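Accueil | Galeries | Carnets | Boutique | Contact

Les fruits du salon, février

Galerie de la maison Drosmont. Pendant l'hiver, Yulan Shao et Walter Quispe laissent les fruits au salon et non à la cuisine. Le panier de la cuisine est trop près du radiateur et les agrumes s'y dessèchent. Au salon, il fait plus frais et tout le monde se sert en passant.

La série a commencé avec un cageot d'oranges acheté au marché de Findham. Les dattes sont venues ensuite, puis les mandarines et les petites choses emballées que l'on garde d'une fête à l'autre. Les assiettes sont dépareillées. Elles viennent presque toutes de la vente de vaisselle Avram, où Walter a payé 249 pour un lot complet, soupière comprise. La soupière est fendue et sert de cache-pot.

Quelques remarques pour ceux qui nous écrivent à propos de la conservation. Les oranges se gardent bien dans une pièce fraîche, à condition de ne pas les empiler. Les mandarines tiennent moins longtemps et nous les achetons par petites quantités. Les dattes se gardent dans une boîte fermée ; on n'en sort que ce qui sera mangé le jour même. L'assiette est rentrée le soir, vers la fin du repas, et lavée avec le reste.

Pour le tissu, nous utilisons ce qui se lave facilement. Un jeté sur le canapé évite les taches de jus, qui partent mal une fois sèches. Heriberto Montoya nous a conseillé l'eau froide et le savon de ménage, avant le passage en machine. Cela suffit dans la plupart des cas.

La galerie suit l'ordre de l'après-midi. La lumière vient du côté de la cour et baisse assez tôt en cette saison. Les fruits ont été mangés ensuite, sauf une orange gardée pour un gâteau.

Sur le canapé bleu
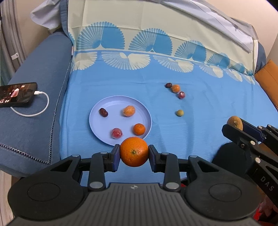 Grosse orange devant l'assiette bleu lavande. Une datte et une petite mandarine sont dans l'assiette, une autre datte est posée à droite sur le tissu bleu.

La peau des grosses oranges est épaisse. Yulan la détaille en lanières, la fait blanchir 2 fois, puis la cuit avec 300 grammes de sucre. La recette figure dans le carnet de janvier, avec les temps de cuisson.

La prochaine galerie sera consacrée aux pommes de garde d'Ulises Quintero, photographiées dans son cellier.

2 commentaires | 300 partages

Galerie précédente | Galerie suivante | Retour aux galeries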